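4. What the Lid Task Measured

4.1 Setting and claims under test

The project course at Brarnmont ends with a manipulation task. Students work in teams, collect demonstrations by guiding the arm themselves, train a policy on what they collected, and report how well it does. The course handbook says that by the end they will "understand learning from demonstration." We were asked to look at whether they do. Our answer is less cheerful than the one the course gives of itself, and this section sets out why.

There were 38 students in nine teams. Each team was told to record 50 demonstrations of one task, taken from a short list. The lid task was the most popular choice on that list, and the written reports on it are the most confident of any we read. A round plastic lid has to be picked up and set down inside a marked area. The reports call this task "simple," "solved," and in one case "a warm-up." We think it is a poor warm-up and a worse test, although students can learn a good deal from it if someone makes them look at their own recordings.

Of the demonstrations the nine teams handed in, 343 survived our reading of the logs. The rest were missing a camera stream, stopped before the lid had been released, or were copies of other files under new names. We don't think the copies were dishonest. The upload script used for the course, which came with the Prastton toolkit, sends a file again when the connection drops and gives it a new number. Two teams had noticed this. The others trained on the copies and reported the larger count.

4.2 The grasp

A shallow lid lying flat is an awkward thing to pick up with two stiff fingers. There is little height to close on, the rim is thin, and when the fingers come down a little too far forward they push the lid away from themselves. A person doing this by hand would slide a nail under the rim and never think about it. The students guiding the arm did think about it, at least at first, and their early recordings are full of slow approaches and second tries.

Those second tries are the most useful part of the data, in our view, and they are what the teams threw out. The handbook asks for "clean" demonstrations. It does not say what clean means. In interviews, students took it to mean that the fingers go straight to the lid, close once, and lift. Anything else was deleted on the spot and recorded again, so a policy trained on the result has never been shown what to do when the lid shifts.
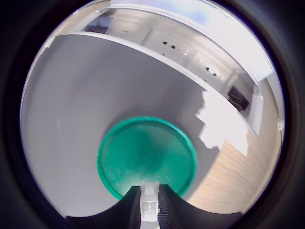 Figure 4. Wide-angle view over the gripper fingers, with the fingertips at the near edge of the green lid.

Figure 4 also helps with a second complaint, which concerns what the policy can see at the moment that matters. With the fingers at the rim, the gripper covers the bottom portion of the lid, and that is the part of the rim where contact is made. The wide lens brings in plenty of other things: cabinets, floorboards, a bright patch of sunlight. None of these says how deep the fingers are. The students' reports credit this view with giving the policy "full awareness of the object." We would put it more modestly. It gives a good view of the far side of the lid and of the room.

The sunlight deserves a sentence or two of its own. Several teams recorded all their demonstrations in one sitting and tested their policy in that same sitting, under the same light. A patch that bright moves as the day goes on. Not one of the reports mentions the time of day at which recording or testing was done, and the logs record it only as a file date that the upload script overwrites. We cannot say that light made a difference to any result. The teams can't say that it didn't, and they wrote as if they could.

Costel Avram, who joined us for the log reading, argued against this last point while we were drafting. His position is that a student project has to stop somewhere, and that asking for varied lighting is asking for a different course. We accept that. What we object to is the sentence, found in most of the reports in one wording or another, that the policy is "robust to lighting." It was never tested, and a grader should have crossed it out.

4.3 The placement

The second half of the task is to put the lid down inside the marked area. Teams were free to choose the material and the size of the area, and they were told to fix it to the table so it would stay put between trials. In the setup we examined most closely, the area is a large square of dark material, held at each corner by crossed strips of white tape. It stands out well against the wood, and a green lid stands out well against it.

It is also very generous. A lid can land in the upper left of such a sheet, well away from the middle, and count the same as one that lands dead center. The scoring sheet had a box for "on the mat" and a box for "off the mat," with nothing in between. When we asked students how their policy chose where to let go, most said that it went for the center, because that was what they had meant to show it. The recordings tell another story. Release points are spread over the sheet, and they lean toward whichever side the person guiding the arm found easier to reach.

A target this large hides that kind of drift. We suspect the high scores on the lid task owe more to the size of the sheet than to anything learned about placing, and we can't settle the matter with the data we have, as no team kept the final position of the lid. It could have been done with a ruler and a pencil. Vusumuzi Sithole proposed smaller marks inside the sheet when the course was planned, and the idea was dropped on the grounds that it would slow down grading.

Then there is the question of what else may be on the sheet. The rules say nothing about small items lying inside the area, and the teams treated them in different ways. Some cleared the sheet before each trial. Some left things where they were and counted the trial as normal. Neither practice is wrong, but the two produce different data, and pooling them in one table, as the course summary does, makes the numbers hard to read. The same goes for fixed features next to the area. Where a sheet is taped right beside an outlet box with its lid standing open, the space on that side is tighter than on the other, and a careful person guiding the arm will bend the path to suit. The policy copies the bend. Move the sheet to a bare stretch of table and the bend may stay, with no reason left for it.

We raised this with the teams. One student answered that they had never moved the sheet and so it could not matter. We quote this because it is a fair summary of how the lid task was understood across the course: whatever was not changed was assumed to be harmless.

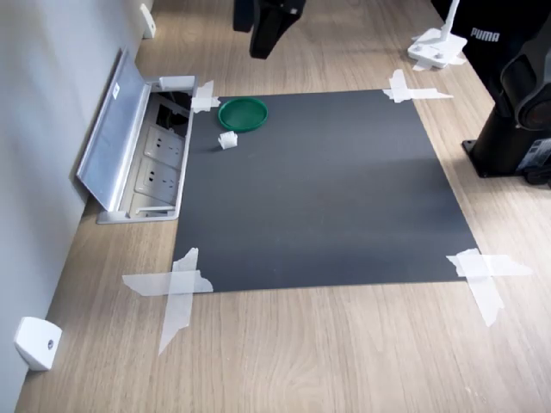
4.4 What the students could explain

After grading was over we asked each team to predict, in writing, what their policy would do under three changes: the lid turned upside down, the area moved by the width of a hand, and a second lid of another color placed next to the first. We did not run these changes on the arm. The point was to learn what the students believed and how they would defend it.

For the upside-down lid, most teams predicted no change. A few noted that the rim would then face the table and that the fingers would meet a different shape, and those few were also the ones who had kept some of their failed grasps. We would not build much on that. The groups are small, and the students who keep untidy data may simply be the ones who were already curious.

For the moved area, the answers split. Teams that had trained with the Dahlgren baseline tended to say that the policy would "find" the dark square wherever it was. We could see nothing in their training data to support this, and they offered nothing beyond the claim in the course slides that the baseline uses vision. Using a camera and depending on what the camera shows are separate matters, and a policy that has only ever seen the square in one place has had little cause to look for it.

The second lid produced the best answers. Here almost everyone was doubtful, and several students asked to try it. It is a pity that this question came after the grades, when the arm was already booked for other work in July.

4.5 Limits of this reading

Our own evidence is thin in places. We read logs and reports and spoke with students; we did not sit in on the recording sessions. We chose the lid task because it was popular, and the other tasks on the list may have served the course better. The Prerkivwood group, which ran a similar course from the same handbook, reports happier findings, but their summary gives scores without release positions or recording conditions, and so it cannot answer the doubts raised in 4.2 and 4.3.

We would keep the lid task in the course with three changes. Failed grasps should be stored along with the rest and labeled. The sheet should be moved at least once before testing. The final position of the lid should be written down for every trial, including the ones that go well. Until that has been done, we would ask readers to treat the scores on this task as a record of how often a lid ended up somewhere on a large dark square.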